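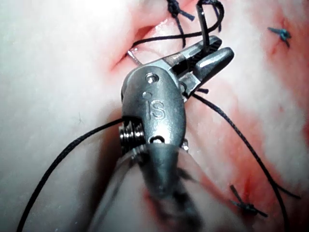 Gedari suture materials work, progress report to Dasum
2022-12-27

Period covered: June to date. The work concerns closure of short incisions in tissue pads, the consumption of thread and the re-use of pads between sessions.

1. Pads and incisions
The Drinard lot of 18 pads is in use. Incisions are cut with a single pass and inspected before the first bite. Where the edges gape, bites are placed further back from the cut line, and the tension on the first throw is taken up slowly. Tear-through at the edge remains the main reason for discarding a pad. Storage has been moved to a sealed tray, and surface drying between sessions is now within tolerance.

2. Thread
Black thread is the working standard. Offcuts are to be cleared before the next incision is started. This has been done inconsistently, and leftover pieces make it harder to tell a free tail from a strand still under load when the log is reviewed.

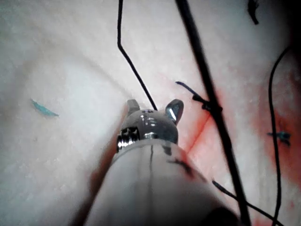
Figure 1. Black thread over a pad surface, with small blue suture fragments and red staining.

Consumption to date is roughly 2000 cm against an allocation of 3000 cm. Most of the excess over plan came from long tails. A shorter starting length was trialled and leaves too little for the final throws, so the original length is retained.
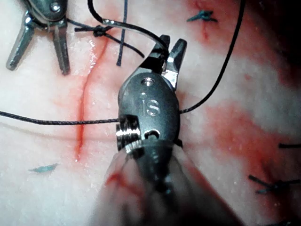 Figure 2. Strands of black thread across the tissue, one curving up to the right.

3. Knots
Throws are logged individually; the log stands at 663 entries. Slack in the loop before the tail is drawn through is still the commonest fault noted. Loop formation is to be scored separately from final tension in the next period - the combined score hid the difference. 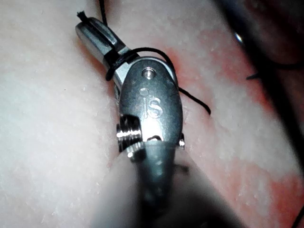

Jong-dae Sung asked that tail length be recorded before trimming as well as after, and questioned whether pads with a second incision should be scored with the first-use pads at all. Both points are accepted. Second-use pads will be listed in a separate table.

4. Next period
Replacement pads have been quoted by Son and the order is awaiting approval. The colour of the thread will not be changed. No variation to the budget is requested.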